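March, a bit after lunch

Glue log, Mekitz hinge repair, attempt 4. The hide glue gelled in the pot again before I got the second cheek clamped. Water bath read 60 C on the dial, which means very little, as the dial has always been more of a conversation piece. Stuck the kitchen probe in and got numbers I didn't like. Moved the pot to the back burner and started over.

Batch 347 from Ocampo is grainier than the last sack and wants a longer soak. I gave it overnight and there were still lumps like undercooked rice. Strained it through an old stocking. Do not ask which shelf the stocking lives on now.

Clamped the left cheek at 300 on the Tukham gauge, then backed off when the joint began weeping on the wrong side. Squeeze-out cleaned with a damp rag, mostly. Some of it is on my sleeve and will outlive me.

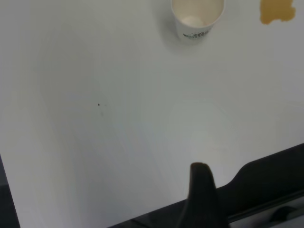

Grevora Furniture Conservation Shop, Bench Notes

Small paper cups are still the best thing for mixing test dabs. They cost next to nothing and I have never once felt guilty about ruining one. Write the batch on the outside before you pour, please. I have a row of mystery dabs from last month and they all look equally confident.

Right cheek tomorrow, if the left one holds. Need more rags, and a new dial.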